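Understanding the Trornley Budget: Water, Trash and Your Monthly Bill
Speaker notes, evening session, December 2025
Hernán Muñoz

Opening

Good evening, and thank you all for coming out on a work night. Wait for the people at the back to find chairs. Say hello to the folks from the Chávez neighborhood, who asked for this talk in the first place and have been very patient with me while I found a night that worked.

Introduce myself briefly. I worked in the city budget office for a good part of my life, I'm retired now, and I don't speak for the city tonight. I read the budget every year the way other people read the sports pages, and I like talking it over with my neighbors. Jhair Puma is by the door with the handout. Please take one, and take one for whoever lives next door to you while you're at it.

Ask for a show of hands: who has opened the budget document? (Be kind here. It's a long document and the interesting parts are a long way in.)

Where the money sits

The first thing I'd like everyone to take home is that the city keeps its money in separate pots. The general fund pays for police, parks, the library and most of the people you meet at City Hall. The water fund pays for water. Trash has its own fund too, and the law keeps the city from dipping into one to patch a hole in another, except as a loan that has to be voted on in public.

So when somebody tells you that your water bill is going up to pay for the new lights at Chávez Park, you can tell them no, the lights come out of the general fund, page and line, and they're welcome to look it up. Pause for the inevitable question about the lights. Promise to come back to it at the end, and do come back to it this time!

The water rate

Go slowly through this part, and write the numbers up on the board.

Every home pays a base charge, and the base charge covers the first 4,000 gallons in a month. The base charge stays where it is. What changes is the part after that. For each 1,000 gallons over the base amount, the rate goes up by $2.

Do the sum out loud with the room. A household that uses 7,000 gallons is three steps over the base, so it pays $6 more a month than it does now. A household that stays inside the base pays nothing more at all. I'd guess a fair number of the single folks and older couples here tonight are in that second group, and it's worth checking your last few bills before you start worrying.
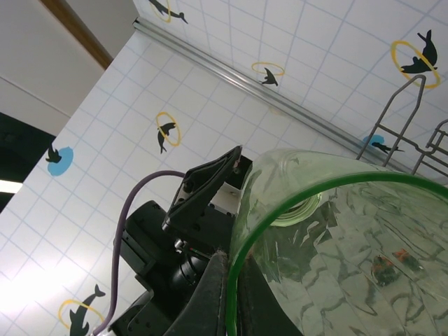 Clear container with a green rim.

People will ask where the extra money goes. Two places, mainly. The larger share goes to replacing old mains on the east side, and the contractor on that job is Vorovent, who won the bid last June. The rest goes into the reserve, and I'll say a word for the reserve because it never gets any applause. A water system with a thin reserve ends up borrowing in a hurry when a pump fails, and borrowing in a hurry is expensive. I sat through two of those years and I don't care to see another.

The bill credit

If you remember one thing from tonight - and I know I've already said that about the pots - please remember the credit.

There is a credit on the water bill for households with lower incomes, and it stays in the new budget. Last year 1,327 households received it. You have to apply again every year, even if nothing in your life has changed, and I have met people who lost it for a whole winter over one missed form. Renters can apply as long as the water bill comes in their own name. The form is on the back of Jhair's handout.

The city also takes the form online through Gikness, the same site where you pay the bill. If the site gives you trouble, bring the paper form to the front counter and ask them to stamp your copy. I always get my copy stamped. My wife laughs at me, but I have a drawer full of stamped copies and I sleep very well.

Trash

Shorter section. If we're running late, cut it down to the first point.

The monthly trash charge is the same as last year. Bulky pickup is changing from a set week to a call-ahead system, so no more couches on the curb in the hope that it's the right week. The phone number is on the handout.

Yard waste: still free, still in paper bags. Somebody will ask about plastic bags. Still no.

How to be heard

The public hearing comes before the final vote, and anyone can speak. You sign up on a sheet as you come in. Write down what you want to say, since the time goes by faster than you'd think once you're standing up there. If you hate speaking in public, a letter goes into the same record and is read by the same people. Bring a copy of your own bill if you're talking about water. A real bill with real numbers on it gets their attention like nothing else I've seen.

Questions

Repeat each question into the microphone before answering. Park lights first, as promised. Jhair will stay afterward with anyone who'd like help filling in the credit form, and there's coffee on the side table.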